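Hilfeforum Negi
Bereich: Datenerfassung und Lernverfahren

Wie viele Vorführungen sind für das Umsetzen von Trockenblumen erforderlich, und wie ist mit Fehlversuchen zu verfahren?

Eingestellt von Werkstatt Gekus
16. Mai 2024

Sehr geehrte Damen und Herren,

unsere Einrichtung bereitet die Erfassung von Vorführungen für ein zweiarmiges System vor. Die Bewegungen werden von einer Bedienperson ferngesteuert und anschließend als Trainingsbeispiele für ein Nachahmungsverfahren verwendet. Die Aufgabe lautet, ein Bündel getrockneter Zierstiele aus einer hohen, schmalen Vase zu entnehmen und in eine niedrigere, bauchige Vase einzusetzen.

Bislang liegen 40 Durchläufe vor. Vor der Fortsetzung bitten wir um Auskunft zu folgenden Punkten: Welcher Umfang ist für eine erste belastbare Auswertung anzusetzen? Sind Durchläufe, in denen die Stiele beim ersten Zugriff verfehlt und erst beim zweiten erfasst werden, zu löschen? Und ist es zulässig, die Stellung der Vasen während einer Aufnahmereihe zu verändern?

Für Hinweise auf bestehende Vorgaben wären wir dankbar.

Antwort verfasst im Bereich Datenerfassung

Zur Frage des Umfangs ist vorab festzuhalten, dass die bloße Zahl der Durchläufe wenig aussagt, solange die Ausgangslagen nicht dokumentiert sind. In unserer Erfassungsordnung für Aufgaben mit dünnen, nachgiebigen Gegenständen gilt ein erster Bestand von 300 gültigen Durchläufen als Grundlage einer Zwischenauswertung. Der vollständige Bestand ist mit 2000 gültigen Durchläufen angesetzt.

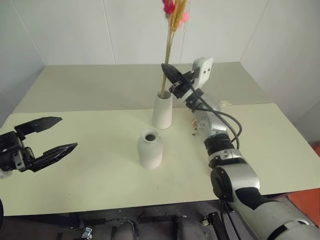
Abhishek Upadhyay
Fachverantwortlicher Datenerfassung, Hestar

Der rechte Greifer wird seitlich an die Stiele herangeführt, während der linke geöffnet über der Tischfläche steht. Diese Anordnung ist in der Arbeitsanweisung als Annäherungsphase bezeichnet. Sie beginnt mit der ersten gerichteten Bewegung des greifenden Arms und endet mit dem Schließen der Finger. Bei mattweißen Vasen vor einer weißen Wand ist der Kontrast gering; die Beleuchtung ist deshalb vor jeder Reihe zu prüfen und im Protokoll zu vermerken.

Hinsichtlich der Fehlversuche ist zu unterscheiden. Ein Durchlauf mit verfehltem erstem Zugriff bleibt gültig, sofern die Bedienperson die Bewegung ohne Eingriff von Hand zu Ende führt. Solche Durchläufe erhalten das Merkmal »Korrektur« und werden gesondert gezählt. Sie sind für das Lernverfahren von erheblichem Wert, da das System andernfalls keine Beispiele dafür erhält, wie aus einer ungünstigen Lage weiterzuarbeiten ist. Ungültig sind Durchläufe, bei denen eine Vase umfällt, ein Stiel bricht oder die Aufzeichnung eines Arms aussetzt. Auch diese Dateien werden nicht gelöscht, sondern in das Sperrverzeichnis überführt.

Die Stellung der Vasen darf verändert werden, jedoch ausschließlich zwischen zwei Durchläufen. Beide Vasen müssen für den jeweils vorgesehenen Arm erreichbar bleiben. Eine Tischfuge eignet sich als Bezugslinie für das Protokoll; Klebemarken auf der Fläche sind zu vermeiden, weil das Modell sich sonst an ihnen ausrichten kann. Die Lage des Bündels in der Vase ist ebenfalls zu variieren. Ein Drehen der Vase zwischen den Durchläufen genügt.

Pausen der Bedienperson von mehr als wenigen Sekunden innerhalb eines Durchlaufs sind im Nachgang zu kennzeichnen. Das Herausschneiden ist nicht gestattet.

Datenpflege Tivville

Wir löschen Fehlversuche grundsätzlich. Der Aufwand für die Kennzeichnung steht nach unserer Erfahrung in keinem Verhältnis zum Nutzen. Bei uns lagen zuletzt 2095 Durchläufe vor, die Auswertung verlief ohne Beanstandung. Allerdings handelte es sich um starre Behälter und nicht um Blumen.

Werkstatt Gekus

Wir danken für die Auskünfte und werden nach der erstgenannten Regelung verfahren. Ergänzend bitten wir um Mitteilung, ob die vorhandenen 40 Durchläufe angerechnet werden können. Die Vasenstellungen wurden seinerzeit nicht protokolliert, die Kamerabilder sind jedoch vollständig erhalten.

Abhishek Upadhyay
Fachverantwortlicher Datenerfassung, Hestar

Eine Anrechnung ist möglich, wenn die Ausgangslage jeweils aus dem ersten Kamerabild nachgetragen wird. Der Nachtrag ist im Protokoll als solcher auszuweisen. Durchläufe, deren erstes Bild eine der beiden Vasen verdeckt zeigt, sind von der Anrechnung ausgenommen. Die überarbeitete Fassung der Arbeitsanweisung wird im Juni im Dokumentenbereich bereitgestellt.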